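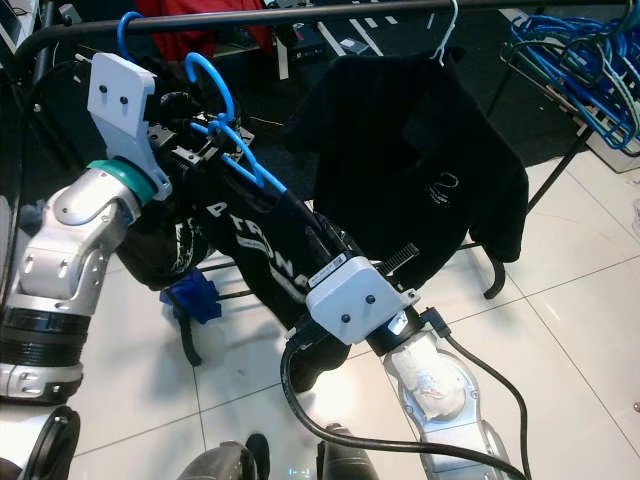 The clothes rail at Drurkivwood

The swap room's January count is in: 1,306 items came through the door and 354 of them were black tops. We had not planned to become the region's leading supplier of black tops, but Zeltholm has clearly made its choice.

Plenty of those are sports tops with large lettering on the front. These go on the rail with the letters facing out, so that people can decide from the doorway whether they want a word across their chest. Plain ones may face wherever they like.

Now, hangers. We own blue plastic ones and thin white wire ones, and left in a pile the blue ones knit themselves into a single object overnight. Please take one by the neck and lift slowly – pulling on the hook brings all its relatives along. Wire hangers are for light shirts only, as a wet-weather coat will fold one in half.

The Cindcombe branch has asked to borrow 61 hangers. They may have them, in one clump, as found.

Next swap evening is at the Nwosu Hall, doors at 6. Bring up to 2 bags. Colors welcome.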